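4. Working with layers and exporting your drawing

In this section you learn how to put the parts of a drawing on separate layers in Osetlow, and how to save the result as a picture which other people can open. It is assumed that you finished section 3 and that you have at least two shapes on your page. If your page is empty, please open the practice file "Taheri" from the Start window.

4.1 Opening the Layers panel

1. Click Window in the top menu and choose Layers. The panel opens on the right side of the screen.
2. Check that you see one line with the name Base. Every new drawing has this layer, and it cannot be deleted.
3. If the panel is too narrow to read the names, drag its left border until the names are complete.

Note: On a small laptop screen the Layers panel can cover the Color panel. You can drag one of them by its title and drop it under the other. Osetlow remembers the position the next time you start the program.

4.2 Adding and naming a layer

1. Click the plus button at the bottom of the panel.
2. Type a name and press Enter. Short names are better, for example "outline" or "shadow". The name can have up to 30 characters.
3. Click the new layer one time to make it active. The active layer has a blue bar at its left side.
4. Draw a shape. It goes to the active layer, also when another layer is lying above it.

The most common question we receive about layers is "why can I not see what I draw?" In almost every case the active layer is under a layer with a big filled shape. Drag the active layer up in the list, or click the eye beside the upper layer to hide it for a while.

4.3 Moving a shape to another layer

1. Choose the Select tool (key S).
2. Click the shape. To take more shapes together, hold Shift and click each of them.
3. Open the Object menu and choose Move to Layer.
4. Pick the layer from the list and click OK.

Caution: When the shapes are in a group, the whole group moves. If you want to move only one part of it, first choose Object, then Ungroup. The group is not restored by itself afterwards, so you have to make it again.

4.4 Locking a layer

A locked layer stays visible, but you cannot select or change anything on it. This is useful when you trace a photo or a pencil sketch - without the lock you will probably pull the photo away with the mouse sooner or later.

1. Put the photo on its own layer and drag this layer to the bottom of the list.
2. Set Opacity to 50 percent, so that your lines are easy to see over it.
3. Click the small padlock beside the layer name.
4. Make a new layer above it and start to trace with the Pen tool.
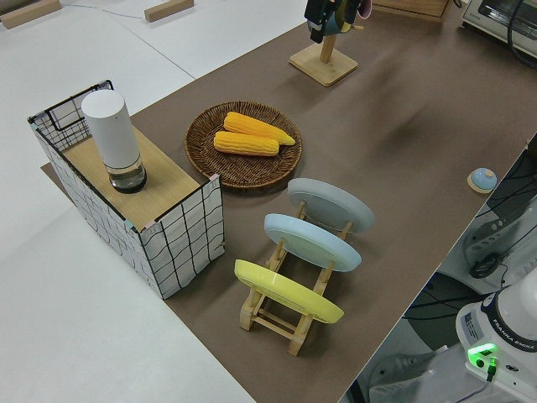

When you finish tracing, hide the photo layer and look at your lines alone. Small gaps between two lines are easier to find this way. Zoom in to the corners, select the two end points and press J to join them. If the points do not join, they are on different layers, and you must first bring them together as described in 4.3.

4.5 Exporting the drawing

Saving and exporting are two different things. Save (Ctrl+S) keeps the layers, and you can continue the work later. Export makes a flat picture.

1. Save your drawing first.
2. Choose File, then Export.
3. Under Area, choose Page if you want the full page, or Drawing if you want only the part with shapes on it.
4. Under Format, choose PNG for a website or SVG for a program which can edit vector drawings.
5. For PNG, turn on Transparent Background if the picture will stand on a colored page.
6. Choose the folder, type the file name and click Export.

Caution: Hidden layers are not exported. Please look at all the eyes in the Layers panel before step 2. Locked layers are exported in the normal way.

Note: If you use version 23 or older, the Area setting is found under File, Page Setup, and step 3 must be done there before you open the Export window.

4.6 If something goes wrong

The padlock is gray and cannot be clicked: The layer is inside another locked layer. Unlock the outer one first.

The exported PNG has white borders: Area is set to Page. Change it to Drawing and export again.

The export stops with message 81: There is no permission to write in the folder. Choose a different folder, for example your Documents folder.

Thanks to Venla Kallio and Yuzuki Wada for testing the steps in this section. Section 5 continues with text and fonts.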